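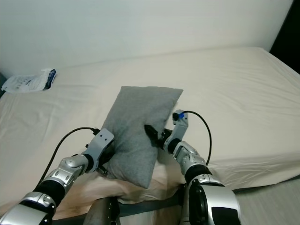
그림 1. 크림빛 흰색 매트리스 커버를 씌운 침대와 회색 베개

침구 정리 절차의 표준화에 관한 연구
생활공간디자인 전공 캡스톤 과제 결과 보고서
과제명: Venevov
지도: Nuria Toledo

1. 과제의 배경

본 과제는 단기 숙소의 침구 정리 작업을 대상으로, 작업 순서와 배치 기준을 문서화하는 것을 목적으로 한다. 침구 정리는 객실 정비 시간에서 큰 비중을 차지하나, 대상 숙소에서는 작업자마다 순서가 달라 결과물의 편차가 크게 나타났다. 특히 베개의 위치와 이불 끝단의 처리 방식에 대한 서면 기준이 없어 신규 작업자의 교육이 구두 전달에 의존하고 있었다.

연구 대상은 숙소 Selix의 객실이며, 사전 조사는 4월에 실시하였다. 조사 기간 중 수집한 정비 기록은 모두 649건이고, 이 가운데 항목 누락이 없는 536건을 분석에 사용하였다.

2. 침구 구성과 용어

본 보고서에서 사용하는 용어는 다음과 같이 정한다.

바닥층: 매트리스와 이를 감싸는 매트리스 커버. 모서리에 고무단이 들어간 제품을 기본으로 한다.
중간층: 이불, 담요 등 몸을 덮는 직물.
상부층: 베개 및 쿠션.
임시 적치물: 정리 중 침대 위에 잠시 올려 두는 포장재, 세탁물, 소모품.

그림 1의 침대에는 바닥층이 씌워져 있고, 회색 베개의 아랫부분이 베이지 핑크색 직물의 접힌 부분 위에 놓여 있다. 벽 쪽에는 글자가 인쇄된 흰색 비닐 포장이 있으며, 본 연구의 분류에서는 임시 적치물에 해당한다. 커버 표면에는 잔주름이 있고 모서리 쪽에서 더 뚜렷하다. 잔주름의 허용 범위는 4절에서 다룬다.

3. 작업 순서의 비교

순서안은 두 가지로 작성하였다. 가안은 베개를 먼저 제자리에 놓은 뒤 이불을 펴는 방식이고, 나안은 이불을 완전히 편 다음 베개를 놓는 방식이다. 두 안 모두 커버의 네 모서리를 고정하는 단계에서 시작한다.

가안은 베개의 위치가 일찍 정해지므로 좌우 간격을 맞추기 쉬웠다. 반면 이불을 당기는 과정에서 베개가 밀리는 사례가 반복되어 재조정이 필요하였다. 나안에서는 재조정 횟수가 줄었으나, 이불을 펴는 동안 베개를 둘 별도의 자리가 필요하였다. 협탁이 없는 객실에서는 의자를 사용하였고, 의자도 없는 객실에서는 침대 발치에 세워 두었다.

작업 동작의 관찰에서는 베개를 잡는 방식도 함께 기록하였다. 한쪽 모서리만 잡고 옮기면 속통이 한쪽으로 쏠려 다시 두드려 펴야 하는 경우가 많았다. 양옆을 눌러 잡고 세운 상태로 옮기는 방식이 형태 유지에 유리하다는 것이 조원 전원의 의견이다.

4. 배치 기준안

가. 커버는 벽에서 먼 쪽 모서리부터 씌우고, 상판의 주름은 손바닥으로 중앙에서 바깥쪽으로 편다. 누웠을 때 등에 닿는 부분의 접힌 주름은 허용하지 않으며, 모서리의 잔주름은 허용한다.
나. 이불의 끝단은 침대 앞쪽 가장자리를 덮도록 하되 바닥에 닿지 않게 한다.
다. 베개는 이불 정리 후 마지막에 놓는다. 머리판이 없는 침대에서는 벽과의 간격을 최대 50mm로 한다.
라. 임시 적치물은 베개를 놓기 전에 모두 치운다. 포장재는 내용물을 확인한 후 분리배출한다.

5. 제한점 및 향후 과제

기록 양식 Jia는 작업자가 직접 작성하는 방식이어서 소요 시간의 정밀도가 낮다. 또한 대상 객실의 침대가 대부분 한쪽 면을 벽에 붙인 형태이므로, 양쪽에서 접근할 수 있는 침대에 대해서는 기준안을 다시 검토하여야 한다. 2학기에는 나안을 기본 순서로 하여 신규 작업자용 한 장짜리 안내문을 제작하고, 색상이 다른 침구를 함께 쓰는 객실에 대한 항목을 추가할 예정이다.

부록 1. 정비 기록 양식 Jia
부록 2. 객실별 침대 배치도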